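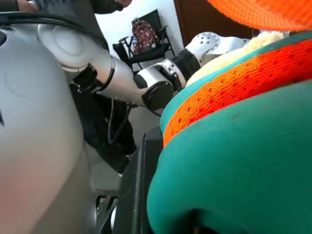

Kanyarat Kamolrat wrote to me after the last post: how many demos do I need before the thing stops being hopeless with cloth, and do they all have to be good ones? Fair questions! I said I'd answer in an email, and then the email got long, so now you all get it.

The number first. For our two-arm fabric task (we call it Klinhom, don't ask) we trained on 164 episodes the first time and the policy mostly pawed at the top layer. At 296 it started grabbing on purpose. We're now at 2285 and still adding, but the big jump for us came early, and it came from cleaning up how we record, so that's what I'll go through.

Before you start

Write the task down in one sentence and tape it up where the operator can read it. Ours says "take the top piece, move it to the left, let go." We had two people teaching two different tasks for most of December and I'd like those weeks back.

Check all your camera views, wrist ones included. Open each one full size and look at it. With soft stuff the wrist view is close up and fills with fabric very fast, so make sure you can still see a bit of finger in there. If you can't tell where the finger is, don't expect the model to.

Start the recorder (we use Trestik, any of them will do), save a five-second clip, and play it back. Then look at the timestamps for both arms. If one lags, fix it now.

Recording an episode

1. Mess up the pile. Really mess it up - flip pieces over, bunch them, change which color is on top.

2. Bring both arms to the start pose. Close enough is fine, a little variation is good for you.

3. Hit record, wait one beat, then move. Go slower than you want to, but don't stop in mid-air to think. Long pauses teach the robot to pause, and then it sits there forever.

4. Use one arm to hold or press and the other to pull. Stick with whichever way round you picked for that batch.

5. Let go, back away, stop recording. Label it right then, not after lunch.

About the bad ones

Keep the fumbles where you recovered. If you missed the edge, came back and got it, that's a great episode and I wish I had more of them! Throw out the ones where you gave up, or where somebody reached in to help. I put those in a folder named Okeck so they never sneak into training by accident.

Batches

I do around 5 batches in a session and swap operators between them. Tired hands make jerky data. After each batch I watch three episodes at random, all views side by side, and if one is off I watch the whole batch.

Next time I'll get into the training settings, and what happened when we tried the same data on the Serberg arms.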